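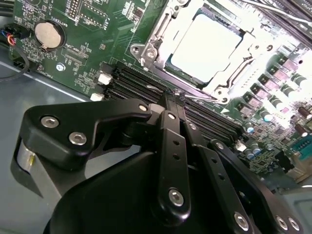
Nernine Clock Drift Records — README

Print | E-mail

Summary

Nernine is a table of real-time clock readings from retired desktop computers. Each row describes one machine: how far its clock had moved from reference time, what the coin cell measured, and whether the firmware settings had survived storage. The release contains 992 rows in a single CSV file, plus a short codebook.

The records were made at the Briren refurbishing shop during normal intake. They were later cleaned and put into one format by the Chauke project, which maintains this release.

Files

nernine.csv — main table, UTF-8, comma-separated, header in the first row
codebook.txt — column names, units, allowed values
changes.txt — edits between releases

Columns

machine_id: Integer. Assigned at intake. Has no relation to the maker's serial number, which was not kept.

form: One of tower, small, all_in_one.

storage_months: Whole months between last known use and intake, as stated by the donor. Blank if the donor did not know.

cell_volts: Open-circuit voltage of the coin cell, two decimals. Measured with the cell out of its holder.

drift_seconds: Signed integer. Positive means the machine clock was ahead of the reference.

reset_flag: 1 if the clock had fallen back to the firmware default date, otherwise 0.

settings_kept: 1, 0, or blank. Blank means the setup screen was locked. 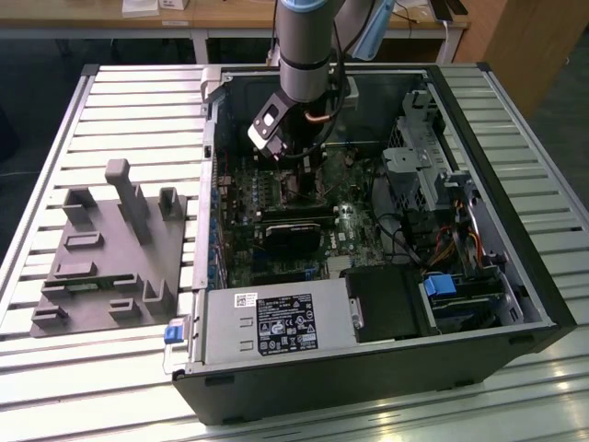

Desktop tower on its side with the side panel removed.

Collection procedure

The machine was started with the network cable unplugged, so that the operating system could not correct the clock. Drift was read from the firmware setup screen and compared with a shop clock synchronized each morning at 8:00. Power was then removed, the case opened, and the cell measured. Readings taken in the other order were dropped before release.

Missing and unusual values

drift_seconds is blank in 179 rows. In all of them reset_flag is 1. A clock that has gone back to a default date has no useful drift value, and no attempt was made to reconstruct one.

Values of cell_volts below 0.10 were entered as 0.00 by some operators and as measured by others. Treat the two as equivalent. Default dates differ by firmware; the year 2000 is common but should not be used alone to detect a reset — use reset_flag.

Loading

The file is small enough for a spreadsheet. If you use one, import machine_id as text. Earlier copies opened and saved in a spreadsheet lost the leading zeros, and joins against the codebook examples failed.

The Fudis package reads the file directly and applies the column types in the codebook. Version 7 or later is needed for signed integers with blanks.

Limits

Donated machines are not a random sample. Office towers are heavily represented, and storage conditions were not recorded. Temperature affects both cell voltage and oscillator rate, so the table should not be used to estimate battery life for a given model.

Corrections

Send the machine_id, the column, and the proposed value to the Chauke maintainers. Accepted corrections go into the November release and are listed in changes.txt.

Print | E-mail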